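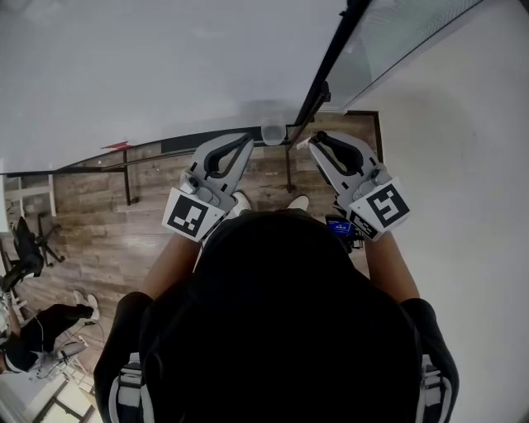 Photo: Hervieu

Neck pain keeps one in three Mutthorpe workers awake, survey finds

July 10, 2019

Almost a third of people in work in the Mutthorpe area have lost sleep to neck or shoulder pain in the past year, according to a survey published by the physiotherapy group Clinix.

The group put its questions to 3,760 adults in February. Of these, 32 per cent said pain in the neck or upper back had woken them or stopped them from falling asleep at least once a month. Only a small share had spoken to their employer about it.

Office staff made up the largest group of those with regular pain, followed by people in packing, hairdressing and dental work. Clinix said the jobs had one thing in common, which was long spells with the head tipped forward and the arms held out in front.

Baptiste Fleury, who led the survey, said many of those who replied had put up with the problem for years before asking for help.

"People will see someone about a bad knee within a month," he said. "With the neck they buy a new pillow, then another pillow, and by the time we meet them they can't turn round to reverse the car."

He said the survey did not show that any single job caused the pain. Stress, poor sleep and lack of exercise were all reported more often by those with the worst symptoms.
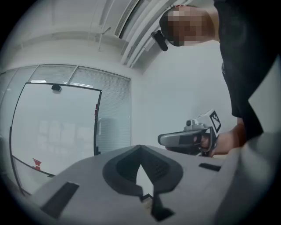 Clinix is asking employers to allow short breaks of a few minutes every hour for staff whose work keeps them in one position, and to let them swap tasks during a shift where that can be done. It also wants bench and desk heights checked when a new person starts – a step that most of those surveyed said had never happened to them.

Besska, which runs a mail-order warehouse on the edge of the town, brought in hourly task changes at its packing benches in February. The company said it was too early to say whether sick leave had fallen, but that it would keep the new rota until at least the end of the year.

A spokeswoman said some staff had disliked the change at first. "They were used to their own bench and their own radio station," she said. "We have had fewer grumbles since the benches were raised."

Free neck and shoulder checks will be offered at the Clinix practice in Mutthorpe over the summer. The group has set aside 2,000 appointments, each lasting 20 minutes, and says those who have had pain for more than four weeks will be seen first. Bookings can be made by phone or at the front desk.

Anyone with numbness in the hands, sudden weakness or pain after a fall should see a doctor and not wait for an appointment, Mr Fleury said.

The full results are to be published in the autumn.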